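Progress Report to the Undlow Fund
Project: Condori hand-held gripper upkeep, second reporting period
Submitted by Rosalie Strebel, Flurkside

1. Maintenance of the hand-held units

The hand-held grippers funded under this grant remained in service throughout the period. Kevin Cuadros and Nidia Mamani carried out the scheduled inspections. Finger pads are now replaced after 2,000 grasps; the earlier limit of 2,735 led to uneven wear and has been withdrawn. Linkage play is measured at each inspection and entered in the Cluner log – a step that was left to the operator until May.

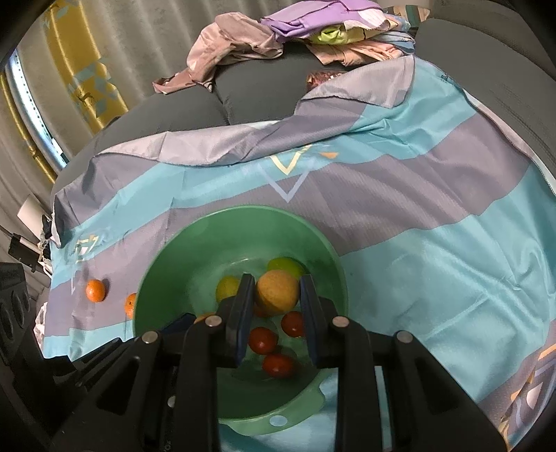 Pad alignment took up most of the technical effort. Two units closed with one finger ahead of the other, and Duván Henao traced the fault to a worn bushing. The alignment check now uses rounded items of the kind handled in daily work, such as the tan-orange fruit held between the two pads over the green bowl. Both pads must meet the item at the same height. The silver pivot pins on the upper linkages are cleaned before the check and tightened after it.

2. Spending

Pads and bushings cost $1,390 against the approved line. A further $125 was spent on thread locker and cleaning supplies. No transfer between budget lines is requested.

3. Next period

Nimal Mollah will prepare a written repair procedure for the linkages. We ask the Fund to confirm whether spare fingertips may be ordered in May under the present grant.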